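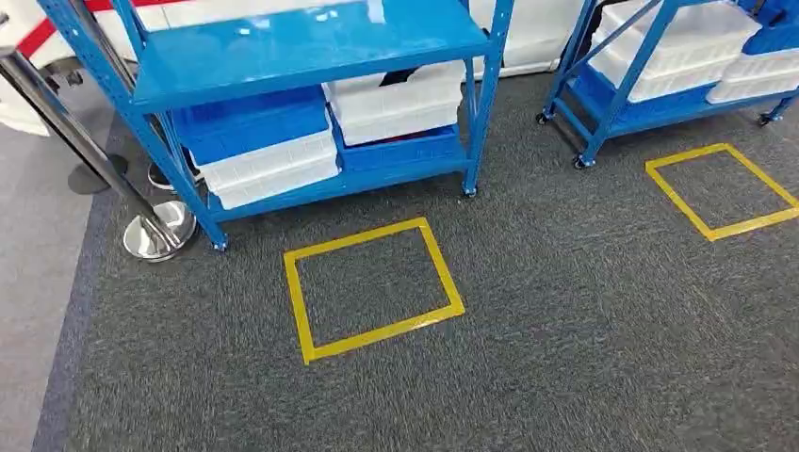

¿Merece la pena pagar el abono completo del festival de la canción de Leltovham? Si vas a ir a las dos semifinales y a la final, sale a cuenta; para una sola noche, compra la entrada suelta y olvídate de la pulsera.

Lo digo después de haberme tragado las tres galas, dos ensayos abiertos y una cantidad de baladas que no le deseo a mi cuñado. El abono me costó 183 euros con gastos de gestión incluidos, y la entrada suelta para la final estaba a 79. Las semifinales eran a 58 cada una, así que haced la suma: por separado te pones en 195. El ahorro es de doce euros, que parece una miseria, pero encima te dejan entrar a los ensayos de la tarde y ahí es donde yo me lo pasé mejor.

Empiezo por la compra, que fue lo más feo. La venta iba por la web del festival y la cola virtual me tuvo casi una hora mirando un muñequito que caminaba. Cuando por fin entré, el mapa de asientos no cargaba en el móvil y tuve que sacar el portátil a toda prisa (cena en el fuego, drama). Las entradas llegaron al correo en cinco minutos, eso sí, y la pulsera se recoge en taquilla con el DNI. Llevadlo en papel, quiero decir, el resguardo: el lector del acceso norte se atascaba con las pantallas y a los que íbamos con la hoja impresa nos pasaban por un lado.

El recinto se llama Fortin y tiene aforo para 2000 personas, todas sentadas menos el foso. Yo estaba en la grada lateral, fila nueve, y se ve estupendamente salvo cuando sacan la grúa de la tele, que se te planta delante justo en el estribillo. Si podéis elegir, lado izquierdo mirando al escenario. En el derecho los altavoces tapan un trozo de la pantalla grande y los de allí se perdían medio recuento de votos. Los asientos son duros. Llevaos algo para poner debajo, aunque sea la chaqueta, porque la final duró tres horas y cuarto y no hay pausa de verdad, solo los huecos de publicidad en los que un animador te pide que hagas la ola.

El sonido, notable. La primera semifinal arrancó floja, con las voces muy por debajo de la música pregrabada, y hubo una chica a la que no se le entendió una palabra hasta el segundo verso. Para la segunda ya lo tenían arreglado. La banda en directo solo toca en las actuaciones invitadas y es una pena, porque cuando entraron los metales en el homenaje a los ganadores antiguos se levantó todo el mundo, ¡hasta la señora de mi lado, que llevaba dos horas con el abanico y cara de funeral!

De las canciones os cuento poco porque cada uno tiene su gusto. Mi favorita era la de Kirsten Lapointe, una cosa rarísima medio en francés con acordeón y una base electrónica, y quedó cuarta. Me enfadé bastante. El jurado la puso segunda y el voto del público la hundió, y sigo pensando que cantar en el tercer puesto del orden le hizo polvo. La ganadora es pegadiza, no digo que no, pero al día siguiente ya no la podía ni oír. En la pensión la tenían puesta en el desayuno.

Ahora, la organización. Los baños, bien de limpieza y fatal de número. La comida, cara y regular: un bocadillo tibio de queso y poco más, aunque los puestos de Luvavdale, los de las patatas con salsa verde, salvan la noche si llegáis antes de las ocho. Luego la cola se come la primera actuación. Te dejan pasar una botella de agua pequeña sin tapón. Guardarropa hay, cobran aparte y solo cogen abrigos, nada de mochilas – a mí me tocó volver a la pensión a dejar la mía y llegué sudando.

Para volver, el sábado había autobuses especiales a Wilamton hasta la una y media. En las semifinales no, y eso no lo avisan en ningún sitio de la web, que yo me la leí entera. Acabamos cinco desconocidos compartiendo taxi y discutiendo sobre Kirsten. Si os alojáis en Wilamton, contad con ese gasto dos noches.

Los ensayos abiertos son a las cuatro de la tarde y duran lo que duran. Uno se acabó en cuarenta minutos y el otro pasó de dos horas porque repitieron un número entero cuatro veces por culpa de una cortina. Se puede cambiar de sitio, hay media grada vacía y los cantantes saludan. Con el abono entras gratis y sin reserva.

Lo mejor: los ensayos, la vista desde la grada izquierda, las patatas.

Lo peor: la cola virtual, los asientos, el transporte de las semifinales.

Le pongo un siete y medio. El año que viene repito abono si lo mantienen en mayo, y esta vez voy con cojín.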